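Do you need to rinse first?

Every June the water company sends round the same leaflet, and every June somebody at the Fliltdale residents' evening asks me if the advice in it is any good. Scrape, don't rinse, it says. Use the eco programme. Always run a full load. You'll save a fortune, apparently.
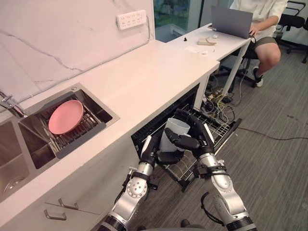
Mechthild Plattner
Household columnist

I have my doubts about the fortune. The leaflet promises 2,611 litres saved per home each year, and I've yet to find anyone who can tell me what sort of home that is. Mine has 2 people in it and we don't own enough plates to fill a machine in a day. By the time it's full, the porridge has set like plaster.

Scraping I'll accept. I stopped rinsing last autumn and the plates come out much the same – the forks less so, if there's been egg. The eco programme takes 159 minutes on our old Nolley, and I'm told the long wash is where the savings come from. Fine, but I'd like to see it on my own meter before I cheer. 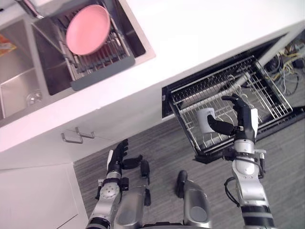
Then there are the tablets. Liesl Hauser swears by the dear ones and Reto Fuchs buys whatever is cheapest in Luik. I've eaten at both their tables and couldn't tell you whose glasses were whose. Clean the filter, top up the salt and keep your money – that's as far as I'd go.

If your bill really has dropped, send me a copy and I'll print the figures next time.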